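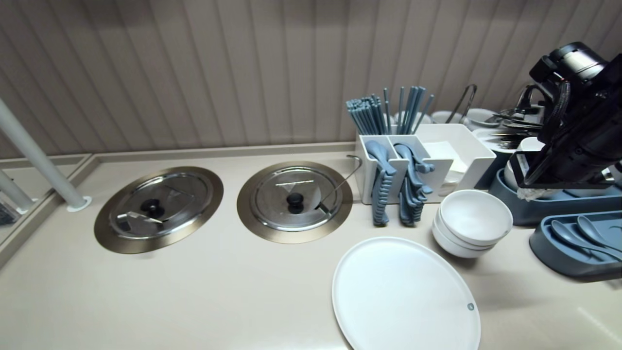
The soup counter on the ground floor of Jusholm House, with chopsticks and napkins to hand.

Anyone who has come down to the Jusholm House dining room with cold hands this month will already know that we have a soup counter again, and a very welcome sight it is too. It opened at the beginning of the month, after what felt to many of us like a very long winter of sandwiches, and the kitchen served 730 bowls in its first fortnight. That is a good deal more than Vendula Tóth and her team had planned for, and she would like to say sorry to everyone who came down late in the first week and found only the scrapings of the leek and potato.

The counter is along the ribbed wall, and if you remember the old trolley with its one big urn (and the lead that everybody had to step over) you will find the new arrangement a great deal more comfortable. There are two round wells set into the worktop, each with a bronze-coloured rim and a steel lid with a black knob, and there is a soup in each of them every working lunchtime. The left-hand one is always the vegetarian soup. The right-hand one is whatever the kitchen fancies, which so far has meant chicken and sweetcorn, a ham and split pea that went down extremely well with the drivers, and a noodle broth with ginger that has turned out to be the favourite of the lot.

It is the noodle broth that accounts for the chopsticks. Vendula had put out a small handful on the first broth day, thinking that one or two people might like them, and they had all gone by quarter past twelve. She has since ordered plenty more, in the same blue-grey as the spoons, and they now stand in bunches in the white caddy beside the wells. Forks are there too for those of us who would only end up with noodles down our fronts, and the paper napkins are kept in the same spot for exactly that sort of occasion.

"I grew up in a house where there was soup every single day, before whatever else you were having, and I still don't feel I've had a proper lunch without it," Vendula told us, when we caught her between the end of service and the start of the washing up. "So I was always going to ask for this. I asked for it when I came here, and I asked again every year, and I think in the end they gave me the counter so that I would talk about something else."

The recipes are partly hers and partly her mother's, and the caraway soup that has appeared on the board as "Tóth" with no further explanation is one of the latter. A few people have asked what is in it. The answer is caraway, flour, butter, stock and an egg stirred in at the end, and Vendula says that the trick is to let the flour get properly brown before you lose your nerve and pour the stock in. She has promised to write it out for the kitchen noticeboard as soon as she has worked out the quantities for fewer than 90 people, which is the number she is used to making it for.

Prices have been kept as they were for the old trolley. Bread is included, and you may have butter if you ask, and a second ladleful is free after half past one if there is any left, although please do wait until then. Staff from the Fandov workshops across the yard are welcome on the same terms as the rest of us and can use their usual cards at the till. Visitors should be signed in at the front desk as always and can pay in cash. 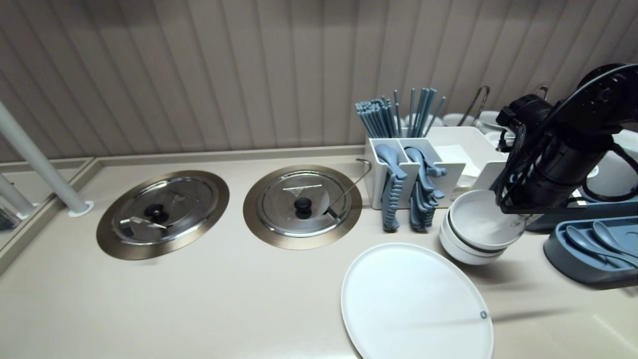 Jusholm House Catering and Dining Room Team

A word or two about how it all works, as the team has had plenty of questions over the hatch and is only too happy to answer them. Take a bowl, lift the lid by the knob, help yourself with the ladle, and put the lid back when you have finished. The lids have a notch cut in them near the edge for the ladle, so there is no need to leave one propped open, and the soup stays a good deal hotter for the next person when the lid is sitting flat. Ladles are best kept with the soup they started in. We do have colleagues who are relying on the vegetarian one being vegetarian all the way through to the end of lunch, and a ladle that has wandered over from the ham and split pea spoils that for them.

The tongs are meant for the bread and should go back to the bread. Chopsticks are washed and used again, so please put them in the grey tub by the hatch with the rest of the cutlery and keep them out of the bin. Quite a few have gone astray already, and if you find you have a pair in your desk drawer you can bring them back and no questions will be asked.

Bowls are a slightly sorer point. When the queue is long the kitchen has been washing them as quickly as they come back, and it makes a real difference if they do come back, as opposed to sitting on a windowsill upstairs until the cleaners find them. Liam Haworth, who looks after the wash-up and has done so with great good humour through the busiest month he can remember, has been making a tour of the upper floors every afternoon with a crate. On one of these trips he came down with enough bowls to lay a table for a wedding, as well as a gravy boat that we had all given up for lost before Christmas. He would be glad of a quieter afternoon or two.

Liam is also the person to thank for the move of the caddy. For the first few days it was kept at the far end, past the bread, and people were getting all the way along with a full bowl, finding that they had no spoon, and turning round into the person behind them. He shifted it up next to the wells one lunchtime without saying anything to anybody, and the queue has moved more easily ever since. The catering team has decided to leave it where it is.

Soup will be served from a quarter to twelve until 2 o'clock, and the wells are emptied and cleaned after that, so it really is no good coming down at five past with a hopeful face. If you know that a meeting is going to run over, ring the kitchen before eleven and somebody will put a portion by for you with your name on it.

The counter will carry on through the spring, and in April the team means to try some lighter things, with a pea and mint on the list and a cold cucumber soup that has divided opinion in the kitchen fairly sharply. Suggestions can be left in the box by the till. There have been several for mulligatawny, roughly 3 of them in what looks very much like the same handwriting, and Vendula says that she has taken the hint and it will be on before the end of the month.

Our friends at the Cusville office, who have been hearing about all this over the telephone and have begun to sound a little wistful, are invited to come over and try it for themselves. Please let the kitchen know the day before if there will be more than a carful of you, and mention anything that you can't eat when you ring. The extension is on the dining room door and on the back of the weekly menu.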